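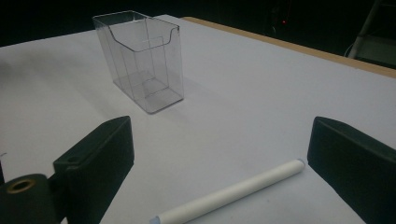 첨부 1. 손목 카메라 화면. 투명 용기와 흰 막대, 양쪽 핑거를 벌린 상태.

티켓 번호: 328
제목: 투명 용기에서 깊이 값이 없어지고, 파지 위치가 뒤쪽으로 밀립니다 (Geken 핑거 / Trorell 핑거 비교 중)
작성자: Grigoris Moschos
작성일: 2022년 7월 30일
상태: 보류 (제조사 답변 대기)
우선순위: 보통
장소: Dondthorpe 작업실, 2번 테이블

먼저 양해를 부탁드립니다. 한국어는 제 모국어가 아닙니다. 이상한 표현이 있으면 댓글로 물어봐 주십시오. 용어는 가능한 한 매뉴얼의 한국어판과 같은 것을 사용했습니다.

1. 증상

Geken 핑거를 장착하고 Lūse 제어기로 투명 용기를 잡는 시험을 하고 있습니다. 흰 막대는 잘 잡습니다. 그러나 투명 아크릴 용기는 파지 위치가 실제보다 뒤쪽으로 계산됩니다. 차이는 18 mm입니다. 이 값은 용기를 같은 자리에 두고 다시 계산해도 거의 변하지 않습니다.

핑거가 내려간 다음에 앞쪽 벽을 누르게 되므로, 힘 제한이 작동하고 동작이 정지합니다. 오류 코드는 107입니다. 제어기의 로그에는 "접촉이 예상보다 빠름"이라고 기록됩니다.

이 용기는 앞벽이 뒷벽보다 낮고, 앞벽 위쪽이 둥글게 파여 있습니다. 안내지나 카드를 꽂는 작은 꽂이와 비슷한 모양입니다. 저는 이 모양이 계산에 영향을 준다고 생각합니다. 높이가 다른 두 벽 중에서 프로그램이 뒤쪽의 높은 벽만 물체로 보는 것 같습니다.

2. 환경

핑거: Geken 평면형, 교체용 패드 없음
비교 대상: Trorell 핑거, 고무 패드 있음
제어기: Lūse, 7월에 받은 펌웨어
카메라: 손목 장착, 노출 자동
벌림 폭: 최대로 설정
조명: 천장등만 사용, 보조등 꺼짐
테이블: 흰색 덮개를 씌움

3. 재현 방법

가. 용기를 화면의 왼쪽 위 부분에 오도록 세웁니다. 첨부 1과 같은 배치입니다.
나. 흰 막대를 용기보다 카메라에 가까운 쪽에 비스듬히 눕힙니다.
다. 핑거를 최대로 벌리고 대기 자세로 갑니다.
라. 물체 목록에서 "용기"를 선택하고 파지 계산을 실행합니다.
마. 미리보기에서 파지점의 위치를 확인합니다. 이 단계에서 이미 뒤쪽으로 밀려 있습니다. 실제로 내려갈 필요는 없습니다.

막대를 치우고 같은 순서로 해도 결과는 같습니다. 그러므로 막대가 원인은 아닌 것으로 판단합니다.

4. 지금까지 해 본 것

4-1. 손목 보정을 다시 함
보정판으로 처음부터 다시 했습니다. 보정 오차는 허용 범위 안에 있었습니다. 증상은 그대로입니다.

4-2. 핑거 교체
Trorell 핑거로 바꾸고 같은 시험을 했습니다. 파지점은 똑같이 뒤로 밀립니다. 다만 패드가 부드럽기 때문에 접촉할 때 힘이 천천히 올라가고, 107번 오류가 나오지 않는 경우가 있습니다. 처음에 저는 이것을 보고 "Trorell은 문제가 없다"고 메모했습니다. 이 메모는 잘못된 것이니 무시해 주십시오. 위치는 틀렸는데 패드가 그것을 숨겼을 뿐입니다.

4-3. 노출을 수동으로 변경
노출을 낮추면 용기의 모서리 선이 조금 더 잘 보입니다. 흰 바탕 위에서는 모서리가 가는 회색 선으로만 나오기 때문에 자동 노출에서는 검출이 약합니다. 수동으로 바꾼 다음에 윤곽 검출은 좋아졌습니다. 하지만 깊이 값은 좋아지지 않았습니다. 용기 안쪽의 깊이 값은 대부분 테이블 면의 값으로 나옵니다.

4-4. 그림자 문제 확인
용기의 오른쪽과 뒤쪽으로 연한 그림자가 생깁니다. 윤곽 검출이 이 그림자를 용기의 일부로 잡는지 확인했습니다. 필터를 강하게 하면 그림자는 제외됩니다. 이때 차이가 조금 줄었지만 여전히 앞벽과 부딪칩니다. 정확한 값은 저장하지 않았습니다. 제 실수입니다. 다음 시험에서 다시 기록하겠습니다.

4-5. 핑거가 화면에 들어오는 영역을 가림
Geken 핑거는 굵어서 화면 왼쪽 아래와 오른쪽 아래를 차지합니다. 왼쪽 아래 구석에는 황동색 링도 보이고 약간 반짝입니다. 이 반사가 잘못된 특징점이 될 수 있다고 생각해서 마스크를 그렸습니다. 특징점은 깨끗해졌습니다. 파지 위치에는 변화가 없습니다. 마스크는 해가 없으므로 계속 사용하는 것을 추천합니다.

4-6. 배경 제외
테이블 끝의 나무 부분보다 먼 곳은 어둡고, 작고 빨간 불빛 하나가 들어옵니다. 작업 영역을 흰 면 안으로 제한했습니다. 계산 시간이 짧아졌지만 증상과는 관계가 없습니다.

5. 흰 막대의 결과 (참고)

막대는 두 핑거 모두에서 성공했습니다. 다만 막대 끝에 반투명한 마개가 있고, 이 부분은 깊이가 불안정합니다. 프로그램이 막대의 길이를 실제보다 짧게 계산합니다. 가운데를 잡을 때는 문제가 없습니다. 끝을 잡아야 하는 작업이라면 별도의 티켓이 필요할 것입니다.

평평한 Geken 핑거는 막대를 잡을 때 방향이 조금 돌아갑니다. Trorell 쪽은 거의 돌아가지 않습니다. 힘 설정은 둘 다 53으로 했습니다. 단위는 제어기 화면의 퍼센트입니다.

6. 임시 해결 방법

용기를 선택한 다음에, 파지점의 오프셋을 손으로 입력합니다. 카메라 쪽으로 18 mm를 주면 앞벽과 부딪치지 않고 양쪽 옆벽을 잡습니다. 주의할 점은 용기의 방향입니다. 오프셋은 용기 좌표가 아니고 손목 좌표로 적용됩니다. 용기를 돌려 놓으면 이 값은 맞지 않습니다.

다른 방법으로, 용기 안쪽에 불투명한 종이를 넣으면 깊이가 정상으로 나옵니다. 그러나 투명한 물체를 비교하는 시험이므로 정식 결과에는 사용하지 말아 주십시오.

7. 제조사에 보낸 질문

Lūse 쪽에 다음을 물었습니다.
- 깊이 값이 없는 영역을 테이블 면으로 채우는 기능을 끌 수 있습니까?
- 오프셋을 물체 좌표로 입력할 수 있습니까?
- 윤곽만으로 파지점을 계산하는 모드가 이 펌웨어에 있습니까?

댓글

[Grigoris Moschos]
첫 번째 질문에 대한 답변이 왔습니다. 채우기 기능은 "고급" 메뉴에서 끌 수 있다고 합니다. 껐더니 용기 안쪽이 빈 영역으로 표시되고, 파지 계산은 "물체 없음"으로 끝납니다. 틀린 위치로 내려가는 것보다는 안전하지만, 해결은 아닙니다. 나머지 두 질문은 아직 기다리고 있습니다.

[Grigoris Moschos]
제목을 수정했습니다. 전에는 "Geken 핑거의 파지 오류"였지만 핑거의 문제가 아니기 때문에 바꾸었습니다. 비교표에서 Geken의 투명 용기 항목은 "실패"에서 "미측정"으로 고쳤습니다. Trorell의 같은 항목도 "미측정"입니다.

[Grigoris Moschos]
남은 일을 적습니다. 그림자 필터를 켠 상태에서 차이를 다시 재기. 보조등을 옆에서 비추고 같은 순서로 시험하기. 용기를 돌려서 낮은 벽이 반대쪽을 향할 때 파지점이 어느 쪽으로 밀리는지 보기. 결과는 이 티켓에 이어서 쓰겠습니다.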